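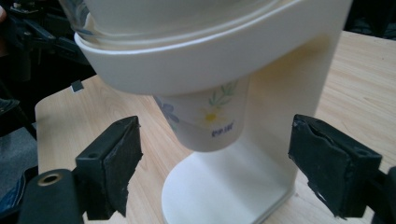 Ticket 2849
Subject: Right hand gripper slips on dispenser cup, pad peeling
Product: Pernlow hand-held gripper pair, wrist camera version
Site: Rumulthorpe, station 4
Priority: Normal
Status: Waiting on customer
Opened: Friday, May 17, 2024

Customer wrote:

We are comparing two hand-held gripper pairs before we order for the other stations. One is your Pernlow pair, the other is a Rotudley pair on loan. The task is a paper cup dispenser, the kind with a clear tube on top and a white base. The operator steadies the base with one hand, pulls the bottom cup down with the other and puts it on the table. With the Pernlow pair the cup often slides out of the jaws partway through the pull. It gets worse through a session. The Rotudley pair doesn't do this as much, but it is heavier and the operators don't like it.

The black rubber on the finger pads is coming off. The right finger is the bad one. The rubber is torn at the top and there is a flap that sticks out into the gap. The left finger is scuffed and ragged but still mostly on. We would like to know if the slipping is the pads, the jaw closing force or the way the camera view is being used. We don't want to order more until we know.

Support wrote:

Thanks for the detail. Please check the following before we go further.

Power off and unplug the cable from the gripper. Look at the jaw linkage at the brass bushings and see if either side has play in it. Wiggle each finger by hand. If a finger block moves separately from its arm, tighten the two screws on its top face and try again.

Then send the width reading with the jaws fully closed and nothing between them. It should read 0. A reading above 2 mm means something is holding the pads apart.

Also tell us which adhesive was used if the pads have ever been changed at your site. 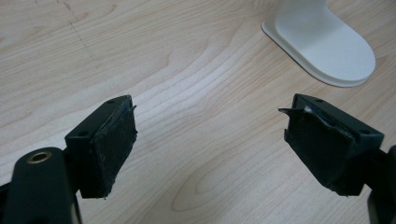 Customer wrote:

No play at the bushings on either side. Screws were snug. Closed width reads 5 mm on the bad unit and 0 on the spare. When I hold the flap down flat with a fingernail and close the jaws again it drops to 2. If I let it go it folds over on itself and the reading goes back up.

Pads have been changed once, with the double-sided tape that came in the Halvorsen pad kit. We did not use glue. The old tape was scraped off first but I can't say how clean the block was.

Support wrote:

The folded flap would account for the width reading. The jaws stop on the fold and the rest of the pad never gets full contact. On a paper cup you would still get some grip, only on a small patch, and the cup can turn or slide from there.

We can't rule out the closing force yet. Please run the dispenser task with the same operator on three setups: the unit as it is, the same unit with the flap trimmed flush, and the same unit with new pads. 13 pulls on each. Keep the dispenser in the same spot and use the same stack of cups. Write down slips, meaning the cup leaves the jaws before the operator opens them. A cup that comes out crushed should go in a separate column.

For the new pads, wipe the block with alcohol, let it dry, press the pad on and leave it clamped overnight. Don't wrap the rubber over the top edge of the block. It catches there and starts to lift.
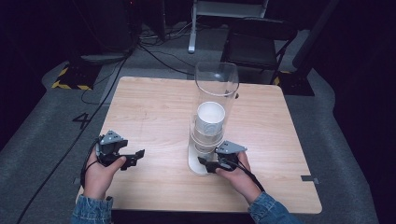

Customer wrote:

A question before we start. The operator normally keeps one gripper at the base of the dispenser and works with the other. Should the bad unit be the one pulling or the one steadying? Slips at the base don't matter much since nothing drops, but the dispenser does twist.

Also, the cable on the right unit hangs down past the operator's hand and toward the floor. He says he can feel it drag when he turns his wrist. Could that be part of it?

Support wrote:

Bad unit pulling, for all three setups. Use the spare at the base and leave it alone between runs.

Cable drag can tilt the jaws a little, and with a tapered cup a tilt matters. Put a loop of slack behind the wrist and tape it to the sleeve, then leave it that way for the whole test. Please don't change the cable halfway through.

One more item. The pads should meet the cup in the lower half, below where it comes out of the ring. If the fingers are too high they hit the housing first and the operator closes on the edge of the cup.

Customer wrote:

Results, 13 pulls each:

As it is: 5 slips
Flap trimmed flush: 2 slips
New pads: 0 slips

No crushed cups in any of the runs. Closed width with new pads reads 0. Cable was taped to the sleeve for all of it. The operator says the new pads feel stiffer on the first few pulls.

We did the Rotudley pair the same way afterward and got 2 slips. Those pads are harder and have no wear on them yet, so I don't know how much that comparison is worth. On the camera side the Pernlow view shows both pads and the lower part of the cup at the same time. On the Rotudley the near finger covers the cup once you close in, and the operator ends up leaning over to look.
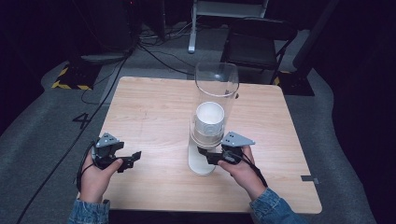
Station 4, both grippers on the table side, right jaws at the dispenser base.

Support wrote:

With new pads at 0 on the same unit and the same force setting, we don't see a reason to adjust the closing force. Please leave it at the factory value.

We are sending a set of the one-piece molded pads for both units. They slide over the block from the front and take one screw, no tape. The holes in your blocks match. Replace the left pad on the bad unit as well, even if it is holding. Mismatched pads push the cup to one side.

Please check the closed width at the start of each session and log it. If it goes over 2 mm, look at the pads before anything else.

Customer wrote:

Will do. Can the molded pads be ordered separately, and do they fit the older blocks with the narrower tip? We have a pair of those in a drawer at Rumulthorpe and would like to use them as the backup.

Support wrote:

They can be ordered separately under the pad kit. For the older blocks we need the tip width in millimeters. Send that and we'll confirm the fit before shipping.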